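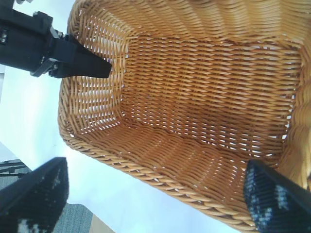

Ulier goalkeeper Clotilde Arnaud says her side will have to be at their best when they go to Vurow in the cup quarter-final, kick-off 7.30pm. Arnaud, who has made 136 appearances for the club, missed the last two rounds with a broken finger but has trained all week and is expected to start. At the ground they still collect for the youth section at the turnstiles, in a woven basket with rounded corners much like this one, and last month's home tie against Rumum brought in £379. The gate that night was 1,102, the best of the season.

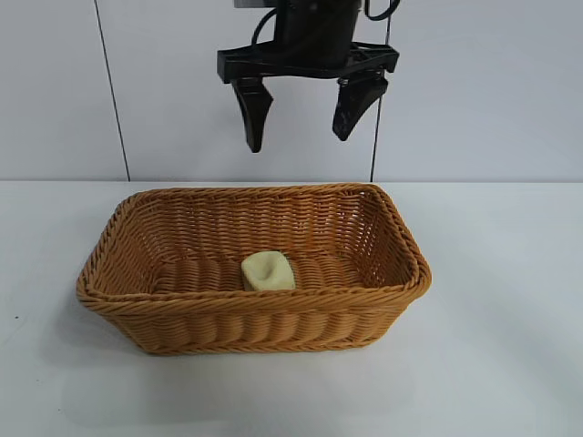

Vurow have lost only once at home since June and knocked out Saxena on penalties in the last round. "They are quick down both sides and they don't give you much time on the ball," Arnaud said. "We lost there in the league and we were poor."

Manager Poonam Sisodia has one doubt in midfield and will name her team after a light session in the morning. About 40 tickets are left for the away end. They can be bought at the club shop until noon.

Home | News | Fixtures | Tables | Tickets

Contact the sports desk | Copyright | Back to top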